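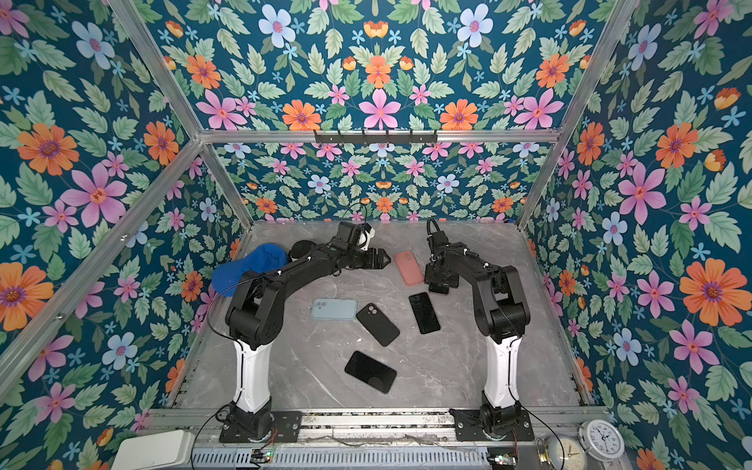
Georges Karaki wants it on record that a phone in a drawer isn't rubbish, it's a spare. He wrote that on the back of the Usley sign-up sheet, underlined, and I promised to read it out. So — read out. (Wait for Georges.)

My question back to him is: spare for what? Last February we asked people to bring whatever old phones they had at home. We got 22 on the first evening, and 13 of them came with the words "it just needs charging". It is the household version of "he's only resting".

Don't do the battery bit yet. It comes later and they'll want their tea first.

Start with getting everything out. All of it on one surface, cases too, and whatever else lives in the drawer. A baseball cap will do no harm. 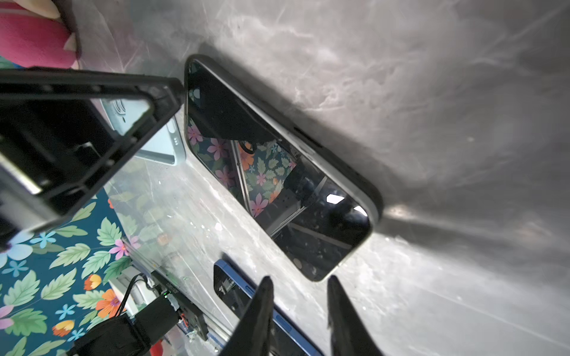

Screens up, because a phone lying on its face can keep a cracked screen secret for years. A switched-off phone tells you very little anyway, except what your ceiling looks like and whether you need a haircut.

Then two piles. Pile one is phones you would hand to a visiting cousin without apologising. Pile two is the rest. Pause here, as someone always asks for a third pile, and the third pile is the drawer.

Prulevell story if time allows: the man with 1,257 photos of the same allotment. Keep it short. He may be in.

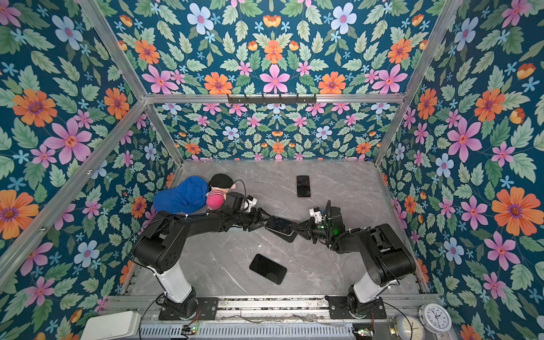

Pile one: copy off the pictures, sign out of everything, wipe it, pass it on. Write the passcode on a sticky label while you still remember it, and take the label off before you give the thing away. Maes forgot that last step. (Look at Maes.)

Pile two goes to the Rosach collection point. Swollen batteries stay out of the bag and don't get poked. Now do the battery bit.

Questions. If it's about chargers, say that's next month's talk and sit down.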